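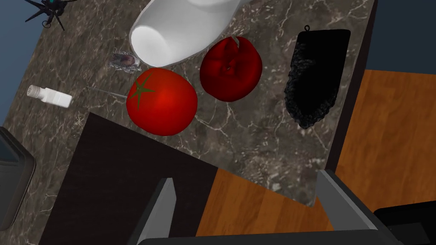

Caderno da cozinha de ensaio, 26 de março de 2025

Molho de tomate, segunda ronda de conservação

Continuação do trabalho de dezembro com o lote Pullden. A Sirkka Kiiskinen deixou as folhas antigas na pasta azul; passei a limpo só o que interessa para esta ronda. O resto fica lá, incluindo as contas do vinagre, que não voltei a conferir.

Matéria-prima

Tomate Amero, da caixa que chegou ontem ao fim do dia. Polpa firme, pouca semente, pele mais grossa do que a do lote anterior. Pus de lado os frutos com a zona do pé rachada. Cebola e alho do costume. Sal sem iodo. Não usei manjericão desta vez, porque em dezembro escureceu nos frascos e ficámos sem saber se a cor vinha da erva ou do tempo de lume.

Preparação

Escaldar, passar por água fria, pelar. A pele grossa do Amero precisa de mais tempo na água a ferver do que a folha indica. Fiz por tentativas e parei quando começou a abrir junto ao corte em cruz. Convém corrigir a folha.

Triturei no passador de manivela, disco médio. Com o disco fino perde-se muita polpa e a manivela prende.

Duas panelas:

Panela A: lume médio, destapada, 112 minutos até à consistência da colher.
Panela B: lume brando, meio tapada. Retirada ao mesmo tempo que a A, ainda um pouco solta.

A panela A pegou ligeiramente no fundo perto do fim. Não raspei. Provei por cima e não notei sabor a queimado, mas fica registado para quem abrir os frascos.

Acidez

Juntei sumo de limão engarrafado diretamente em cada frasco, antes do molho, conforme a folha. O medidor de pH deu valores a saltar na panela B. Calibrei de novo com as duas soluções e estabilizou. O elétrodo está velho. O Eetu Seppälä diz que ainda há um por estrear no armário da Räsänen, mas não o encontrei. As leituras boas estão na folha solta, agrafada no fim deste caderno.

Enchimento

Frascos aquecidos no forno, tampas novas. Saíram 9 frascos da panela A. Da B saíram mais, como era de esperar, e o último ficou mal cheio e foi para o frigorífico, para consumo.

Deixei a folga habitual até à borda e limpei os rebordos com papel húmido. Banho de água a ferver, tempo contado só a partir do momento em que a água voltou a levantar fervura. Em dezembro contámos desde a entrada dos frascos, o que torna os dois lotes difíceis de comparar. A partir de agora é sempre desta maneira.

Vedação

Verificada com os frascos frios. Uma tampa da panela B cedeu ao dedo. Esse frasco também foi para o frigorífico, marcado com um X.

Etiquetas

As da Clirnero não colam bem no vidro frio e levantam nos cantos. Escrevi também na tampa, a caneta.

Por fazer

Abrir um frasco de cada panela ao fim de 30 dias. Anotar cor, separação de líquido e cheiro antes de provar.
Perguntar à Sirkka se o lote de dezembro foi guardado na prateleira de cima, onde aquece mais.
Encomendar elétrodo, se o da Räsänen não aparecer.
Repetir a panela B com mais tempo de lume.
Lavar o passador logo a seguir ao uso. Hoje ficou à espera e a polpa secou no disco.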